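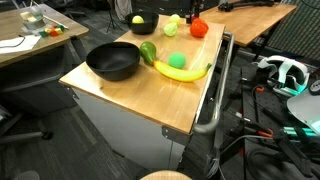
Right, Christmas deliveries and the rest of Tarun's questions, doing this in one go before the school run so forgive the state of it. Short version, get your feeds order in now, today if you can, and don't assume the Colmont stores people will ring you if something is missing. They didn't last year. We had no giving sets for three days and I ended up driving to Drendgate and back with P in the car, feed running, pump beeping at every roundabout. On the "what do we do with him at the table while everybody else eats" bit, pretend food did more for us than anything from the clinic. A yellow banana, some green pears, a big black bowl and a little black bowl, and he can serve people. No one asks him to eat a thing. P put a ball in the little bowl and gave it to her grandad as soup for most of last December and it was the first time she stayed at a table for a whole meal.

Tarun's message is below, I've answered in chunks as there was a lot in it.

On 2024-12-20 Tarun Dubey wrote:

> Hello all, new to the list, our son is two and a half and came
> home from Moodley ward with a gastrostomy at the end of last
> month. Sorry if all this has been asked before.
>
> First thing is supplies. The nurse said the delivery comes every
> four weeks but our slot falls right in the Christmas break and
> the letter does not say what happens. We have 27 giving sets in
> the cupboard and I have no feeling for whether that is a lot.
>
> Second, my wife's parents want us at theirs, 8 of us in the
> house, two hours away. Is it mad to go? Who do we ring if the
> button comes out and we are not near Colmont?
>
> Third, meals. He watches everybody eat and then he shouts. We
> have been taking him into the other room, which feels awful.
>
> Last one, the travel claim. I sent the form in with the parking
> receipts and have heard nothing. It comes to £483 now and that
> is getting to be a problem for us to be honest.
>
> Any advice very welcome. Tarun

> First thing is supplies.

27 sets, one a day, is fine if nothing goes wrong and you start from today. But things do go wrong. One gets dropped on the floor, one you open and the connector is duff, one the dog has. We get through almost 8 spare a month and we're careful (ish). So I'd ring and ask for a top up.

Ring, don't email. The email goes to a shared inbox and it'll still be sitting there in January. When you get through ask for the holiday delivery date for YOUR account, not the general one, and get them to read the order back to you. Feed, sets, syringes, extension sets, and the little bottles if you use them. Ours left the syringes off twice. Write down who you spoke to.

When the box comes open it while the driver is still about, if he'll wait. Check the feed is the right one. They look nearly the same, the normal one and the high energy one, same shape pack, slightly different stripe. We got the wrong one in the summer and I only noticed at bed time.

Also do you have a spare pump charger? The Oler pumps are ok but the lead is rubbish near the plug end. Ask the nurses for a second one, they have a drawer. If the pump dies there's a helpline number on the sticker on the back, take a photo of it now so you've got it on your phone and you're not turning the thing upside down at 2am with a screaming toddler.

> Is it mad to go?

No!! Go. We didn't go anywhere the first year and I wish we had. But ring the community nurses before they break up and tell them where you'll be. They can tell you which hospital near the grandparents takes children and has someone who can deal with a button. Not all of them do, so ask that exact question.

If it comes out, your nurse should have given you a plan on paper and that's the thing to follow, not me. If you haven't got one, or you've got one and can't make sense of it, ring them today. He's newly done so it really matters that you ask what applies to him, what they told us for P won't be the same. She was well past the early bit when hers came out the first time. What I can say is have the plan in the car, a copy in the bag and one on the fridge at the grandparents. And tell one other adult in the house what it says. My mum was brilliant with it in the end, she's got a much cooler head than me.

Bag list, copied off my phone so excuse the order
- feed for the days away plus two
- sets, same again
- pump, charger, SPARE charger
- spare button kit if they gave you one, in the bag you carry and not in the boot
- syringes, more than you think
- extension sets
- the plan
- clinic letter with his name and dates on it, you'll need it if you see a doctor who's never met him
- medicines in their boxes with the lables on
- muslins, old towels, change of top for you as well
- hook or a coat hanger. Grandparents never have anywhere to hang a feed. We used a curtain rail and a bit of dressing gown cord

Put the medicines in the bag first. I've driven off without the omeprazole and you can imagine.

With 8 in the house someone's going to have a cold. We asked people to say beforehand, just a text, no drama, and my brother in law did cry off one year and I was so grateful to him. If you feel rude asking, say the hospital said so. Ask them and they probably will say so.

> He watches everybody eat and then he shouts.

Oh this one. P shouted for months. We did the other room as well, so please don't feel bad about it.

What changed it was the play specialist on Moodley, who said give him a job. Any job. Handing out the napkins, stirring, being in charge of the salt (not the salt, we learned that). And then the pretend food which I've gone on about already.
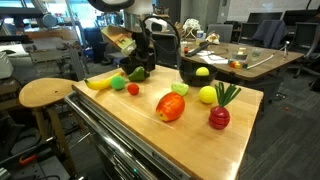
Toy banana, green pepper, and a yellow ball in the black bowl.

Don't buy a posh set. Odd bits are fine, ours don't match and half of it isn't food. The more there is to put in things and tip out the better as far as P is concerned. If you want him to have real stuff near his mouth then ask the speech and language therapist first what's safe, some of the kids on here can't have any tastes at all and some can have loads, so what one of us does is no guide.

We also moved the feed so it runs while we eat. Ask your dietitian if you can shift his times, ours said yes straight away and I'd been too scared to ask for half a year. It meant everybody having dinner at once, her included. She still shouts sometimes. She's four, she shouts about socks.

And the relatives. Someone WILL say "can't he just have a little bit" and hold out a roast potato. Tell them before you get there. I sent a message to the whole family group, three lines, what he can have, what he can't, please don't offer. One aunt took the hump. She got over it.

> It comes to £483 now

Right, chase this. Ours took 23 days and that was with me nagging. The form goes to the cashiers, who sit in the old building at Colmont and not the main entrance, and if one receipt is missing they put the whole claim to one side and don't tell you. That is very likely what's happened. Ring and ask "is my claim complete" and if it isn't ask which bit. You can usually take the missing piece in by hand next time you're up.

Did you keep copies? If not start now, photo of every ticket before it goes in the envelope. The car park ones fade, the print just goes. Mine from the autumn are blank already.

Ask the ward clerk about the weekly parking pass as well. It isn't on any of the leaflets. You need a signature from the ward and then you take it to the desk by the barrier. It would have saved us a fortune if I'd known when P was in.

If money is tight right this minute then speak to the family support worker on Moodley, please don't sit there worrying about it over Christmas. There's a small fund and it's meant for exactly this. I went in all embarassed and she had the form filled in before I'd finished my sentence. Also have you claimed DLA? Ask her about that too, she'll sit and do it with you, it's a horrible long form and she knows what they need to see.

Other bits for the rest of the list while I'm here

The Drendgate coffee morning is off till January, the church hall has a boiler problem on top of the holidays. I'll post when there's a date. If anyone has the big urn please can it come back.

I've got two boxes of 60ml syringes, unopened and in date, we've been moved on to a different size. I know we're not meant to pass on feed or anything prescribed so check with your nurse if you want them, otherwise I'm giving them to school for the paint table.

Whoever asked about backpacks for the Oler pump, the small one is too small. Get the medium even if your child is tiny. The tube kinks at the zip on the small one and you get the alarm every ten minutes.

And can people please trim when they reply, the last digest was massive and I read it on my phone. (yes I know this one is long)

Tarun, ring me if you want to, number's in the members list. Evenings are better, after the seven o'clock meds. Got to go, I'm late for pick up and the car's iced over

Jo (P's mum)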